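Sidewalk sealing company says we "need" a $963 treatment. Is this legit?

Posted in Home Exterior > Concrete & Paving
21 October 2026
3 replies

cornerlot_pirier

We own a small building on a corner lot in Pirier, shop downstairs, us upstairs. The city makes owners responsible for the sidewalk along their own frontage, so that part is not up for debate. Last week a rep from an outfit called Zorkangate came by and told us our slabs are "actively failing" and that we should book a penetrating sealer before the November freezes. The quote is $963 for cleaning and two coats. He also said the seams between the slabs were "open wounds" and wanted another $500 to fill them.

What I can see for myself is gray staining, a few darker spots, and some fine roughness near the curb. No slab is higher than the next one. Water runs off toward the street the way it always has. The concrete is maybe 25 years old and we salt it in winter like everyone else on the block.

Is the sealer worth it, or is this guy selling me a bucket of something I could buy at the hardware store? And do stains mean anything? He kept pointing at them. I asked for something in writing about how long it lasts and he gave me a brochure with a sunset on it.

slabjack_retired

I poured and repaired flatwork for a long time and I'd be slow to hand that man a check.

Stains are stains. Gray smudges come from tires, gum, drips off awnings, leaves that sat too long, soot. They tell you the surface is outdoors. They don't tell you the slab is failing. If you want to know what shape it's in, do these on a dry day:

Drag a hammer or a length of chain lightly over it and listen. Solid concrete rings. A hollow, papery sound means the top layer is coming loose.

Pour a cup of water in a few places. If it beads, there's already a sealer on there doing its job. If it soaks in and turns dark inside a minute, the slab is drinking and a sealer could help some.

Lay a straight board across each seam. If you can slide a thick coin under one side, you have a height difference starting, and no sealer on earth fixes that.

Scrape the rough spots by the curb with a putty knife. A little sand is normal for that age. Flakes the size of your fingernail are scaling, and that's salt and freezing at work.

About the "open wounds." Some of those seams are there on purpose. Control joints give the slab a place to crack in a straight line, and expansion joints give it room to move when it heats up. An old expansion joint that has lost its filler will let water down into the base, and that's worth a tube or two of self-leveling joint sealant with backer rod behind it. Half a day on your knees. I would not pay $500 for it on one frontage unless your frontage is enormous, and you didn't give us a length.

A silane or siloxane sealer is a real product and it does slow down salt damage. It will not glue anything back together. Wash the slab, let it dry fully, put it on with a pump sprayer, and keep it off the glass. Check the temperature limits on the label, plenty of them don't want to go down if it'll drop below 40 overnight.

One more thing, call the city before you do anything. Some of them have rules on what you can put on a public walk, and a film-forming sealer gets slick. You don't want to own the spot where somebody fell.

mrs_fledell_ave

we had zorkangate do ours on Fledell two summers ago and it looked great for a month. now it looks like everybody elses. I didnt measure anything so maybe its stronger underneath, who knows. they were polite

Also they told my neighbor the same thing word for word, "actively failing," and her sidewalk was new.

graycoat_skeptic

Mostly agree with slabjack, with one quibble. The water test fools people on a sidewalk that's dirty, since grease and grime bead water too. Scrub a patch with dish soap first and rinse it well, then test.

For a sense of what ordinary wear looks like, compare with a walk like this one: 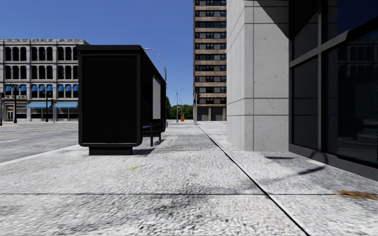
Granite-look sidewalk by a bus shelter, computer rendering. Patchy gray marks and thin dark seams.

Marks like those wouldn't get a dollar out of me. I'd sweep.

What I would do is get a second price from someone who does repairs for a living and doesn't sell a coating. We used Söderlund, and their guy told us to leave it alone for now, which I took as a good sign because he made nothing on it. Ask Zorkangate three things by email: the product name, the coverage rate, and what voids the warranty. If the product is a secret, you have your answer. If it isn't, look up the data sheet and work out how many gallons your frontage takes. I did that on a $1000 quote a while back and the material came to a small slice of the bill.

And go easy on the salt this year. Shovel early and use sand for grip where you can. That will do more for the part by the curb than either coat.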